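Wir verwenden Cookies, um diese Seite zu verbessern. Mit der weiteren Nutzung stimmst du dem zu. Einstellungen | Alle akzeptieren

Was im Wohnheim im Müll landet
Projektbericht im Modul Ernährung und Haushalt
Betreuung: Emmett Halvorsen

Wie ich auf das Thema kam

Angefangen hat alles mit einem Blumenkohl. Ich hatte ihn mir im März gekauft, voller guter Vorsätze (Auflauf! Suppe! Reste einfrieren!), und dann lag er da, bis er braun wurde. Am selben Abend habe ich im Biomüll unserer Etage noch einen halben Laib Brot, eine Packung Feldsalat und drei Joghurts gefunden, die gerade mal einen Tag über dem Datum waren. Da wollte ich wissen, wie viel das bei uns so zusammenkommt und vor allem, warum. Zu privaten Haushalten allgemein gibt es ja viel Literatur, aber zu Leuten, die sich eine Küche mit Fremden teilen, habe ich nur wenig gefunden.

Wie ich vorgegangen bin

Mitgemacht haben 11 Leute aus dem Wohnheim Hangate, alle mit eigener Vorratshaltung, aber mit gemeinsamer Küche. Jede Person bekam eine kleine Küchenwaage und eine Liste. Alles, was weggeworfen wurde und einmal essbar gewesen war, sollte gewogen und eingetragen werden: Was ist es, wie viel wiegt es, warum fliegt es raus? Schalen, Kerne, Kaffeesatz und Knochen haben wir weggelassen. Über Kartoffelschalen haben wir lange diskutiert, und ich habe sie am Ende auch rausgenommen, obwohl zwei Leute meinten, die könne man super zu Chips machen. (Kann man! Habe ich probiert, zu viel Paprikapulver.)

Die Listen lagen erst auf Papier in der Küche aus, und das war keine gute Idee. Schon nach ein paar Tagen war die erste voller Sojasoße und beim Gewicht konnte man nur noch raten. Danach haben wir alles in Vodero eingetragen, einer gemeinsamen Tabelle, die man auch vom Handy aus öffnen kann. Der Zeitraum war 34 Tage. Ich hätte gern länger gesammelt, aber dann kamen die Klausuren und die Hälfte war bei den Eltern.

Zum Schluss habe ich mit allen noch ein kurzes Gespräch geführt, meistens beim Kochen, weil man da eh zusammensteht und keiner auf die Uhr schaut.

Was rausgekommen ist

Pro Person waren es im Schnitt 1169 Gramm über den ganzen Zeitraum. Ich hatte mit deutlich mehr gerechnet und war erst richtig erleichtert – bis mir Emmett Halvorsen beim Zwischengespräch erklärt hat, dass Tagebücher fast immer zu niedrige Werte liefern. Man vergisst Sachen, man schämt sich ein bisschen, und wer ständig wiegt, wirft automatisch weniger weg. Den Rest Nudeln isst man dann eben doch noch. Die Zahl ist also eher eine Untergrenze und so sollte man sie auch lesen.

Ganz vorne lag Brot, danach kamen Salat und Kräuter. Kräuter wiegen fast nichts, wurden aber unglaublich oft eingetragen. Basilikum im Topf ist bei uns im Haus praktisch eine Wegwerfpflanze. Fleisch tauchte kaum auf, das kaufen die meisten gezielt für einen Abend. Dafür gab es immer wieder Gekochtes: zu viel Reis, zu viele Nudeln, ein ganzer Topf Linsensuppe, über den ich hier keine weiteren Angaben machen soll.

Bei den Gründen stand »vergessen« an erster Stelle, weit vor »abgelaufen«. Im Gespräch klang das dann so: »Es war hinter den Sachen von jemand anderem.« Den Satz habe ich in verschiedenen Varianten ständig gehört. Wer nur ein schmales Fach hat, stapelt, und was hinten liegt, ist weg. Ein weiterer Punkt waren Packungsgrößen. Im Laden bei uns an der Ecke, Shukla, gibt es Karotten auch einzeln, und die Leute, die dort einkaufen, hatten auffallend wenig Gemüse auf der Liste. Bei so wenigen Teilnehmenden beweist das natürlich nichts, aber ich fand es spannend!

Ein kleiner Versuch am Rand

In den letzten Wochen haben wir in der Küche ein Fach mit der Aufschrift »Darf weg« eingerichtet. Alles, was da drin stand, durfte jeder nehmen. Bei uns lief das ziemlich gut, im Nachbarhaus Hulen, wo eine Freundin dasselbe versucht hat, stand nach kurzer Zeit nur noch ein Glas Senf drin. Vielleicht liegt es daran, dass wir eine Chatgruppe haben und dort schreiben, wenn etwas Neues dazukommt. Um das zu klären, bräuchte man mehr Etagen und mehr Zeit, beides hatte ich nicht.

Was ich anders machen würde

Auf jeden Fall von Anfang an digital. Außerdem würde ich Getränke mitzählen, denn Hafermilch ist bei uns ein echtes Thema und kommt in meinen Daten gar nicht vor. Und ich würde vorher festlegen, wer Gemeinschaftsessen einträgt. Wenn fünf Leute zusammen kochen und ein Rest bleibt, fühlt sich erst mal keiner zuständig, und bei 2 Einträgen weiß ich bis heute nicht, ob sie denselben Topf Curry meinen.

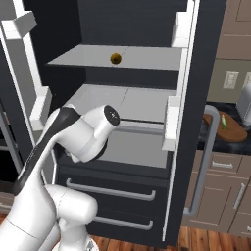
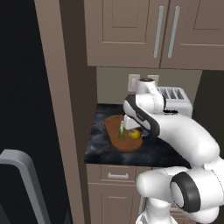
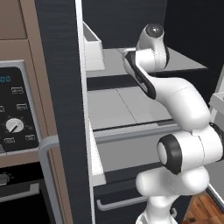
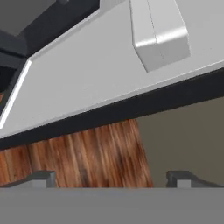 Abb. 1 bis 4: Computergrafiken zum Thema Küche. Abb. 1 zeigt einen offenen Kühlschrank, Abb. 2 ein Schneidebrett mit Zitrone.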